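Review: Iltavley, the river siege board game from Clomus
Posted 29 January 2021 by Kalliopi Živković

I have a shelf full of games about battles everyone has heard of, so when a friend told me Clomus had put out a two-player game on a siege in a made-up medieval river town, with real research behind how such towns were fed, garrisoned and starved out, I ordered it the same evening. We have played it 11 times now and I'm still setting it up on the kitchen table after dinner!

The board is one long valley with the walled town of Iltavley at the bend. One player holds the walls and the bridge, the other comes up the south bank with more men than food. You each get a hand of order cards, and the clever bit is that every order costs supply, even staying put. My first game as the attacker I brought up everything I had, felt very grand about it, and was out of bread by turn five.

The rulebook is 62 pages, which sounds like a lot, but a good half of that is history notes and worked turns. I read the notes twice. There's a long section on how towns paid for their militias, another on why a garrison would negotiate before the wall was breached, and a reading list that has already cost me money. The designer, Hoshino, writes like somebody who has spent years in archives and still thinks it's all great fun.
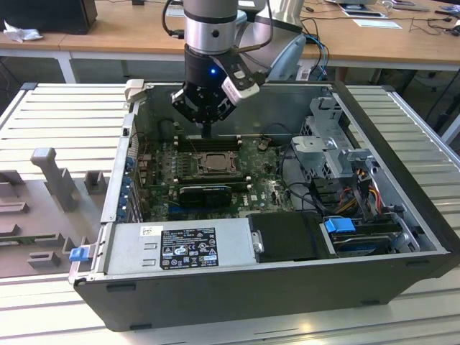 Playing the defender

I expected the town side to be dull (sit behind wall, wait) and it's my favorite now. You have so few troops that every sortie feels reckless. The townspeople have a mood track, and if you cut rations too early they start talking to the enemy without you. In our best game I had 794 loaves left on the granary sheet, a mutinous north gate and two turns until the relief force, and I was standing up by the end of it.

Pieces and table space

Wooden blocks, good thick card, a linen-finish board that lies flat right out of the box. The stickers for the blocks are fiddly and took me 30 minutes with tweezers. The light green and gray units are too close in color under a lamp, so I dotted mine with a paint pen. The box insert only works before you punch the counters, and I've moved everything into small bags.

What I'd change

The weather deck swings too hard. A March flood on the second turn more or less ends the attacker's game, and we now pull that card until turn four. I'd also like a shorter scenario for weeknights. Sinberg, the smaller expansion, is supposed to have one, along with a second map of the upper valley, and I've put my name down for it.

If you like sieges, logistics, or arguing over a bridge until past bedtime, get it. Four and a half stars, the half held back for that flood card.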